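About Prakia

Prakia is a digital history workshop attached to a small private college. We help students, teachers and local historians put historical sources online and do something useful with them once they are there. Most of our work involves letters, account books, maps and newspapers from the nineteenth and early twentieth centuries.

We are a staff of six, with student assistants during the school year. Our offices are on the second floor of the old science building, at the end of the hall past the map room.

How we started

The workshop grew out of a history methods course in which students were asked to transcribe one page each from a merchant's ledger. The pages went into a shared spreadsheet. By the end of the second year the spreadsheet had become too large to open on most of the computers in the lab, and the history department asked the library for a server and a part-time programmer. The library agreed to both for one year. The arrangement was renewed, and later became a permanent unit with its own budget line.

The name comes from the label on the ledger's first box. We have never found out whether it was a person, a ship or a misspelling, and we would be glad to hear from anyone who knows.

What we do

Our largest project is Stutness, a searchable collection of letters written by farm families to relatives who had moved away. It holds 1,884 letters at present. Each one has a scan, a transcription and a short note on who wrote it and where it was sent. Names and places are linked, so a reader can follow one family or one town across several decades. The spelling in the transcriptions is left as the writers had it, and a second version in modern spelling can be switched on from the menu.

The Kovačević Papers are a smaller collection, built around the business records of a family printing shop. These include order books, proofs and a long run of unpaid bills. The finding aid is complete. The transcriptions are not, and the order books after the second volume can only be browsed as images for now.

Flurneo is the software we use to run both collections. It began as a set of scripts for checking transcriptions against each other and now handles uploading, review and publication. Other schools may use it free of charge. We can answer questions about setting it up, but we don't have the staff to host it for anyone else.
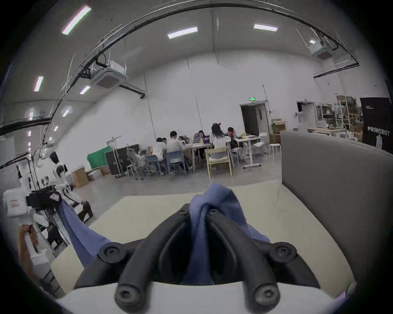

Teaching

We teach two courses a year for undergraduates. Introduction to Digital History is open to all majors and has no programming requirement. Students learn to scan, describe and transcribe sources, and finish the term with a small online exhibit. The second course, Data and the Historian, covers databases, mapping and text analysis. It is capped at 17 students so that everyone can have a desk in the lab.

In June we run a one-week institute for high school teachers. Participants bring a lesson they already teach and rebuild it around primary sources. Lunch and parking are included. Travel is not.

Our director

Edgars Eglītis came to the workshop from a regional archive, where he was in charge of maps and land records. His own research is on rural post offices and how long it took news to reach them. He teaches the introductory course and reads every grant application before it goes out. He holds office hours in the lab and can also be reached through the contact form.

Using our collections

Everything we publish may be used for teaching and research without asking us. Please name the collection and the item number when you cite a source. For commercial use, write to us first, as some of the letters are still owned by the families who lent them.

Scans can be downloaded one at a time or in sets of up to 1,000 files. Larger requests are handled by hand and usually take a week or two. If you find a mistake in a transcription, use the correction link at the foot of the page. Corrections are checked by a student and then by a member of staff, and the older reading is kept in the page history.

Lending us material

We borrow letters, diaries and business records for scanning and return them when the work is done. We can't accept photographs without some written information about the people in them, and we do not appraise items or buy them. Please send a short description before mailing anything.

This page was last updated May 19, 2025.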